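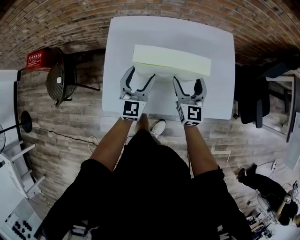 Chapter 4
Foam: Soft Stuff, Clever Structure

Pick up a block of foam and the first surprise is how little there is of it. Most of what you are holding is air, trapped in thousands of tiny bubbles called cells. Squeeze it and the cell walls bend. Let go and, if the foam is a springy one, they push back to where they started. What a lovely trick for something so light!

In this chapter we look closely at how foams behave when they are pinched, pressed and left under a load. You will need a plain rectangular block, a clear table and a ruler. A pale block on a white table works well enough, but do put a dark sheet of paper behind it when you measure - the edges are much easier to read.

We will meet two families. In open-cell foams the bubbles join up, so air (and water) can pass through, as in a bath sponge. In closed-cell foams each bubble is sealed, and that is why a swimming float stays up.

Before you start, try this. Press a block between two fingertips, then between two flat palms, using the same effort each time. The fingertips sink in further. The force is the same but the area is smaller, so the pressure is greater. Section 4.2 puts numbers to this, with Braulio Huerta's measurements on the Grerner block, which was squeezed 1,628 times and then left to rest for 60 minutes.

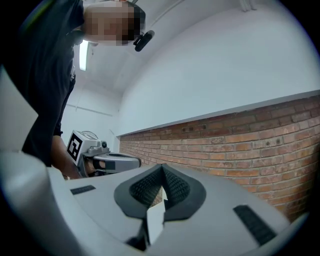 Figure 4.2 Two finger pads almost touching. The inner faces have a fine black texture; the outer rims are smoother.

Texture matters as much as force. Keep that in mind when you reach Section 4.3, where we compare rough and smooth surfaces on the same foam and ask which one needs the lighter squeeze.

Words to know: cell, open-cell, closed-cell, pressure, friction, recovery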